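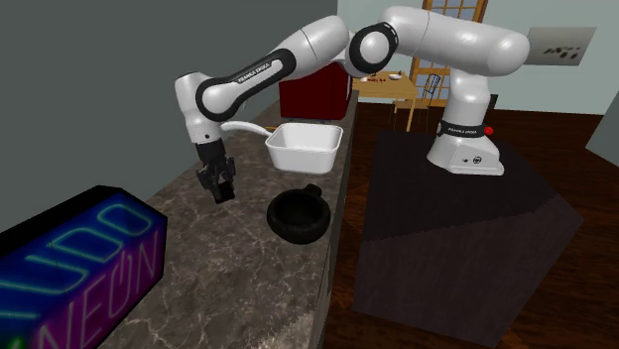 동네 빵집은 왜 새벽에 불을 켤까? 반죽이 사람을 기다려 주지 않아서다.

2025년 6월 | 글 얀티 리엠
공유 83 댓글 7

발로스브리지 시장 골목. 빵집 '모타'. 주인 그라사 빌렐라 씨는 인터뷰 내내 손을 멈추지 않았다. 의자 권했더니 고개만 젓는다.

"원래는 회계 일 했어요. 숫자 보는 건 지금도 좋아해요. 근데 빵은 숫자대로 안 되거든요. 여름 반죽이랑 겨울 반죽은 아예 다른 물건이에요."

가게를 연 지 6년. 첫해엔 호밀빵이 안 팔려서 저녁마다 이웃에 돌렸다고. 그 이웃들이 지금 단골이다. 하루 굽는 빵은 182개. 더 늘릴 생각은 없단다.

"늘리면 사람을 더 써야 되고, 그럼 오븐도 바꿔야 되고. 저는 그냥 제가 만진 빵만 팔고 싶어요."

발효종 얘기가 나오자 말이 빨라진다. 스승 아델리누 바티스타 씨에게 받은 것. 휴가 때도 맡길 데가 없어 들고 다닌다.

"기차에서 뚜껑이 열린적 있어요. 옆자리 분한테 진짜 죄송했죠. 냄새가, 아시잖아요."

밀가루 값은 걱정이다. 작년보다 거의 두 배. 그래도 식빵 값은 아직 그대로 뒀다.

"7월까지는 버텨 보려구요. 그다음은 모르겟어요."

점심 무렵, 손님이 몰려 인터뷰는 거기서 끊겼다. 월요일은 휴무.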